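Chapter 3
Surfaces, Patterns and Simple Tools in the Home

What this chapter covers
Reading a material before you work on it
Choosing pattern and background
Fasteners and how they hold
Key terms: grain, veining, repeat, shank, lever, fulcrum

Chapter 2 dealt with measuring a room and drawing it to scale. The next step is to look at what the room is made of. Every surface in a house has been chosen by somebody, often for reasons that had little to do with looks: price, weight, what the store had in stock in December. A good plan begins with a list of those surfaces and a note on how each one wears.

Stone is a useful starting point. Marble forms when limestone is put under heat and pressure, and the veins come from minerals that were present in the original rock. Many surfaces now carry a marble pattern without being marble, and the two need different care. Real marble is marked by vinegar and lemon juice. A printed surface usually is not, but it can be scratched through, and the pattern does not go down any further than the top layer. Wood behaves differently again. Pine is a softwood and dents under a fingernail, yet it can be sanded and finished many times over.

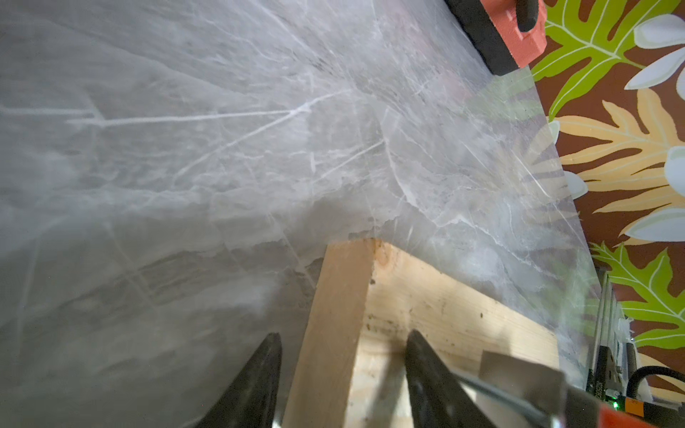 Shaimaa Zerouali would put the question of care first and the question of looks second: find out what a surface will be cleaned with, and by whom, and half of the choices drop off the list. The course survey taken in Skeltevetti supports her. Of 213 households, 28 had damaged a counter or table with a cleaning product in the first year.

Pattern comes next. A quiet pattern has low contrast and small changes in tone, and the eye passes over it. A busy pattern has strong contrast, clear outlines and shapes large enough to name, such as flowers or leaves. Both can be used in one room. The usual advice is to let one of them take up most of the area, but the size of the repeat matters as well. A repeat is the distance from one point in a pattern to the next place where the same point appears. Large repeats waste more paper at the corners – a fact that should go into the budget early.

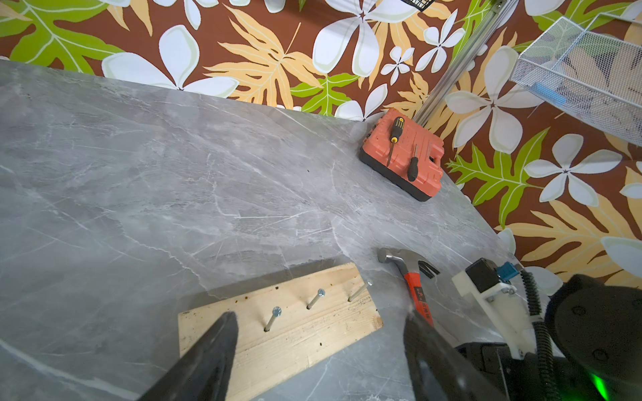
3.1 Fasteners and Levers

Most parts of a house are held together by friction. A nail driven into wood pushes the fibers aside, and the fibers press back along the shank. Longer nails hold better than short ones of the same thickness, and a nail driven across the grain holds better than one driven into the end of a board.

Taking a nail out calls for a lever. The claw of a hammer goes under the head, the curve of the hammer rests on the work, and the handle is pulled back. The point where the hammer rests is the fulcrum. A scrap of wood placed under it protects the surface and raises the fulcrum, so that a long nail comes out straighter.

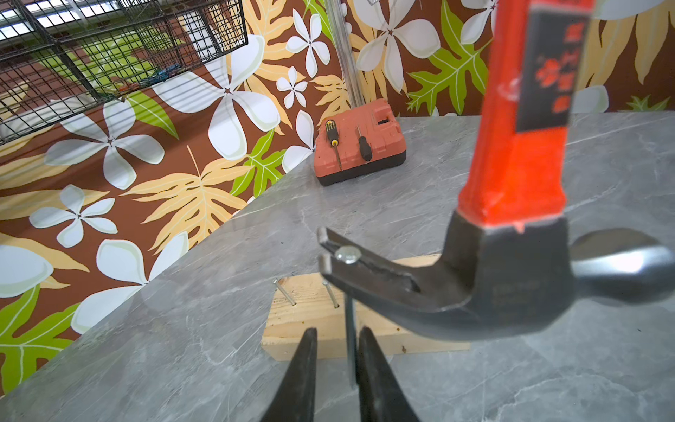
Chapter text by Shaimaa Zerouali

Before going on to Section 3.2, choose one room and list its surfaces in a table with three columns: material, finish and method of cleaning. Leave the last column blank where you are not sure. The Quan and Nalitz floor plans from Chapter 2 may be used by students who do not have a room available. Exercise 17 returns to this table, so keep it with your scale drawing.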